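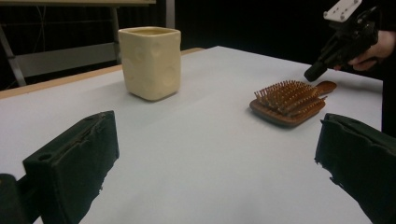
Fig. 1. Cup and brush on the work table, seen from between the fingers of one hand-held gripper. A second gripper is in use at the right.

Introduction to Robot Handling
Notes to accompany the visit to the Arnen workshop, Tostley
Thu 24 May
Module tutor: Rajkumari Awasthi

These notes cover the demonstration part of the visit. The talk on mobile bases has its own sheet. Read section 2 before you start the written task, as several of last year's reports mixed up the gripper and the arm.

1. What the visit was for

In weeks four to six we dealt with grasping on paper: contact points, friction, opening width, and the difference between a grasp that holds and a grasp that is useful. The visit was meant to put some ordinary objects next to that theory. Our hosts were Kenza Benmoussa, who ran the table, and Thanakorn Hemmin, who answered questions on the recording side. Sarla Jaiswal took the second group through the same material after the break, so the order of your notes may differ from the order used here.

The group at Arnen works on teaching by showing. A person picks up a gripper by hand, does the task with it, and the camera on the gripper records what the fingers were facing. The recordings are later used to train a controller for a robot arm carrying the same kind of gripper. Their in-house name for the training program is Shakya, and you will see it on the second half of the slides.

2. Terms

Gripper: the part that takes hold of the object. Two fingers in this case, which open and close towards each other.

Arm: the jointed machine that carries a gripper about. There is no arm involved while a person is recording. The person's own arm does that work.

Finger pad: the face of the finger that touches the object. Pads are treated as a part that gets used up. Look at the edges in both figures.

Demonstration (also "demo"): one recording of one task, from start to finish.

Approach: the movement from the starting position up to the moment of contact.

Wrist view: what a camera mounted on the gripper sees. The fingers stay in the same part of the picture and everything else moves.

3. The objects

Kenza's first point was that the shape of the object decides most of the grasp before anybody has moved. Compare the cup and the brush in Fig. 1.

The cup is open at the top, squarish with rounded corners, and has shallow dimples in its sides. A two-finger gripper can take it across the outside or by one wall, with one finger inside the rim. The outside grasp needs a wide opening. The wall grasp needs much less, but the load then hangs from one side and the cup can swing or tip. Dimples matter too: a flat stiff pad laid over a hollow touches only the ground around it, so the contact area is smaller than it looks. A softer pad gives a little and fills some of the hollow.

The brush is lying flat with its bristles up. The bristles are a poor place to hold, as they can bend and move under load. The handle is narrow and solid, and it is the obvious choice. However, a grasp far down the handle leaves the head sticking out to one side, and the head will try to turn in the fingers when lifted. You worked out this turning effect in exercise 5 for a plain bar. The brush is the same problem with more of the weight likely to be at one end.

Question raised by the first group: why not always grip at the centre of mass? Kenza's answer was that you often want the object for something afterwards. If the brush is to be handed over, the person needs a free handle. If it is to be put in a stand, the gripper must not be covering the part that goes in.

4. Two grippers

With two grippers, one can steady the object while the other takes hold, or an object can be passed across. It also doubles the ways to get in your own way. Thanakorn listed the rules they give to new people:

Decide which side goes first and say it aloud.
Keep the second gripper out of the first one's path.
Do not cross over. Put the object down and start the other way round.
Pause with the fingers open before the approach.

The last rule was the one he repeated most. A clear pause makes it much easier to find where the approach begins when the recordings are cut up later.

5. The approach
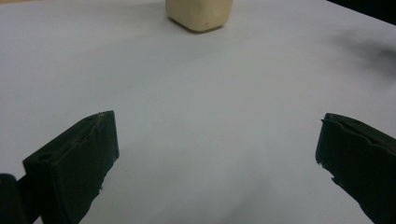
Fig. 2. Wrist view with the fingers open and the small block still well ahead of them.

The block looks like the easiest object of the lot, and for the grasp itself it may be. It is small, close to a cube, and sits on a plain surface. The difficulty is in judging position. With so little on a white surface there are few marks to tell the camera how far it has moved. What it does have is the block, the shadow just under the block, and the fingers.

Note where the block lies in Fig. 2: between the two fingers, more or less in the middle. Sideways alignment is good. Distance is another matter, and one picture does not settle it — a small block near by and a larger one further off can look much the same. The top of the block is also out of view, so its full height cannot be read from this picture alone.

Shadows came up in both groups. There is a soft dark one across the upper right of Fig. 2. A person ignores this at once. A trained controller may not, particularly if every recording was made under the same lamp. Thanakorn's advice was to change the lighting between sessions and to write down that you did.

6. Figures from the slides

A full set for one task is 500 demonstrations. Of these, 400 go to training and the rest are kept back for checking. One session is 60 demonstrations, after which people change over. The slide headed "Plalitz" refers to an earlier set with 34 objects, which you do not need for the report.

7. Written task

Write two pages on one object of your choice from home. Cover the following:

Two possible grasps, with a sketch of each showing the contact points.
Which grasp you would use to pick the object up, and which to hand it over.
What a wrist view would show just before contact, and what it would hide.
One thing in the room that could mislead the camera.

Sketches may be by hand. Give measurements in millimetres. Reports go to Akash Tomar through the usual folder, and he will also hold the drop-in session for anyone who missed the visit. The arm exercises restart in October and will use the same terms as section 2.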